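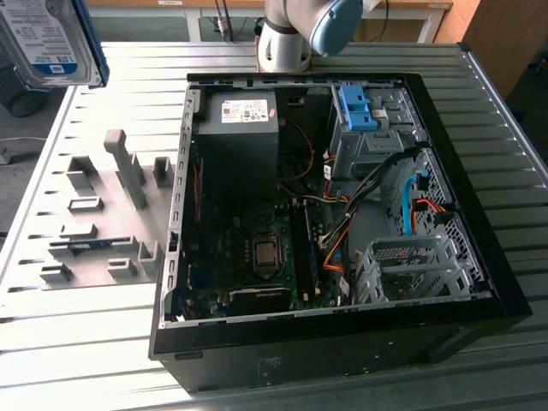

6. Loss of grip while carrying a hard drive

6.1 Scope of this section

This section applies to the Eltetti disassembly cell when it is used to remove 3.5-inch hard disk drives from desktop computers. It describes what the operator must do when the gripper drops a drive, lets a drive slip, or stops with a drive still held above the table. It replaces the notice on dropped drives issued to all Plosgate sites in July.

Removal of memory, expansion cards and power supply units is covered in Section 7. Faults in which the arm has struck a person must be dealt with under the site accident procedure and not under this section.

6.2 Background

The July notice followed an incident at the Ildale workshop. A drive slipped out of the gripper during the move from the computer to the fixture plate and fell into the open case, where one corner landed on the memory slots. No one was hurt. The operator reached in to retrieve the drive while the arm was paused. The controller had not been put into a safe stop, and the arm resumed its path when the pause timer ran out after 60 seconds.

The review, led by Ha-rang Ra, found two causes. The pads on the gripper had worn smooth, and the grip check had been switched off during an earlier trial and left off. The cell had completed 3,324 lifts on the same set of pads. The limit is now 800 lifts, and the controller will not start a new job once that figure has been reached.

6.3 How the fault is shown

The controller reports loss of grip in one of the following ways:

G1 Grip weak. The pads have closed further than expected for the width of the drive. The arm stops and holds its position.

G2 Grip lost. The pads have closed fully. The drive is no longer held.

G3 Hold timed out. The arm has stopped with a drive in the gripper and has received no further command. The drive is still held.

CAUTION: A code of G1 or G3 means that a drive may be hanging above the table. Do not place hands, tools or any part of the body beneath the gripper.

CAUTION: A pause is not a safe stop. The arm can move without warning at the end of a pause. Always press the red stop button before entering the marked area.

6.4 Making the cell safe

1. Press the red stop button on the operator panel. The lamp on the panel changes from green to steady amber.

2. Wait until the arm is fully at rest. If the lamp flashes, the arm is still under power. Leave the area and call the shift engineer.

3. Turn the key switch to HAND and remove the key. The person who will enter the marked area must keep the key on them until the work is finished.

4. Write the fault code and the job number in the cell log. Do not clear the code at this stage.

Note: The gripper is held closed by a spring when power is removed. It will not open by itself, but a drive that is gripped near one end may tilt or slide out.

6.5 Recovering a drive that is still held (G1 and G3)

1. Stand to one side of the arm. Do not lean across the open computer.

2. Slide the padded tray on to the table under the drive, using the long handle.

3. Support the drive by its long edges with one gloved hand. Do not press on the circuit board on the underside.

4. With the other hand, turn the release screw on the gripper bracket anticlockwise until the drive comes free.

5. Lower the drive into the tray and take the tray out of the marked area.

6. Check that no cable from the computer has been caught in the gripper. If a cable is caught, free it by hand. Do not cut it.

Note: If the release screw will not turn, do not use a longer tool. Leave the tray in place and call the shift engineer.

6.6 Recovering a drive that has fallen (G2)

1. Find the drive before touching anything. It may be inside the computer case, on the table, on the fixture plate or on the floor.

2. If the drive is inside the case, check that the mains lead has been removed from the computer. The lead should have been removed at loading, but this must be confirmed again.

3. Lift the drive straight up. Do not drag it across the motherboard or over the cables.

4. Look over the case for broken slots, bent metal and loose pieces. Pick up all loose pieces with the plastic tweezers.

5. If the drive has struck the fixture plate, test each holder by hand. A holder that moves must be tightened and the plate set up again as described in Section 4.

6. Put the drive in a bag and attach a red label. A dropped drive must not be returned to the normal stream, even if it has no visible damage. It may still contain readable data and must be kept in the locked cabinet until it is destroyed or released.

CAUTION: Broken plastic and bent metal inside a computer case can be sharp. Cut-resistant gloves must be worn.

6.7 Checks before restarting

1. Remove both gripper pads and compare them with the wear card. Replace the pads as a pair if either one is smooth, split or greasy.

2. Reset the lift counter only if new pads have been fitted.

3. Open the Gil control screen and select Gripper, then Checks. Confirm that the grip check is shown as ON. If it is OFF, do not turn it on and continue. Report it to the shift engineer, who must find out when it was changed.

4. Make sure that everyone has left the marked area. Return the key and turn the switch to AUTO.

5. Clear the fault code and run the empty cycle at low speed. The arm must follow its full path without a code.

6. Run 2 lifts with the test block. If either lift gives a G1 code, take the cell out of use.

6.8 Reporting

Every G2 code must be reported on form D4 before the end of the shift. G1 and G3 codes need only be entered in the cell log, unless the same code appears twice in one shift, in which case form D4 is also required. The form must give the job number, the reading on the lift counter and the place where the drive was found.

Worn pads must be kept with the form and sent to the Plosgate service desk. They must not be thrown away on site.

Section 6 issued 2026-08-27. Earlier copies must be removed from the cell folder.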